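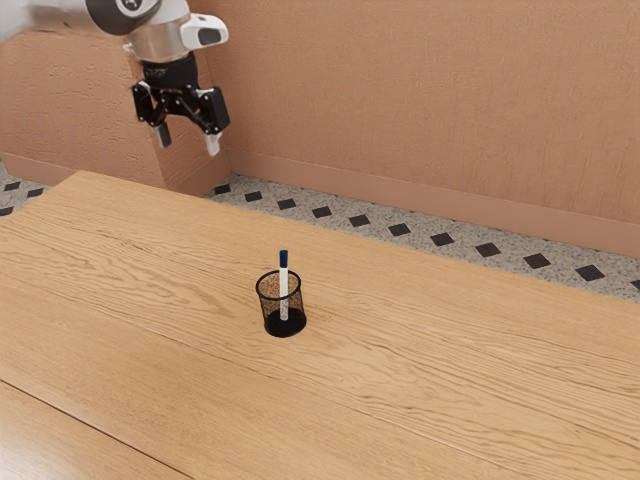 The Sallska Bench Arm takes over the small fetch-and-return jobs at packing and inspection benches, so the person at the bench can stay with the part in front of them. It is sold with a two-finger gripper and a wrist housing, and it works above an ordinary tabletop. A typical first job is tool return: a capped marker standing in a mesh pen holder, with clear table on every side for the fingers to open wide.

What changes for staff
At Destico, the arm went onto the labeling line in November. Operators there used to reach across the bench for markers and tags all shift. Now they check labels and handle rejects. No jobs were cut – two people moved to final inspection after training.

"I had to learn to leave things where the arm expects them," says line lead Adhiambo Magesa. "After a couple of weeks I stopped thinking about it."

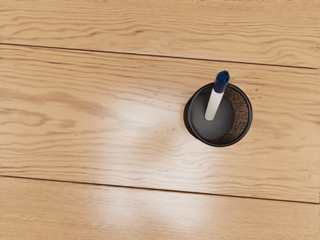
Marker with blue cap in a black cup, seen from above.

Training and support
Each order includes 12 hours of operator training, split over 2 visits. Bakari Odera runs the sessions at your own bench. Any operator can pause the arm, and restarting it takes one button.

Ordering
Bench Arm with gripper: part no. 1336
Spare finger pads, pair: part no. 745
Lease terms on request – ask for Njoroge Kinyua in sales.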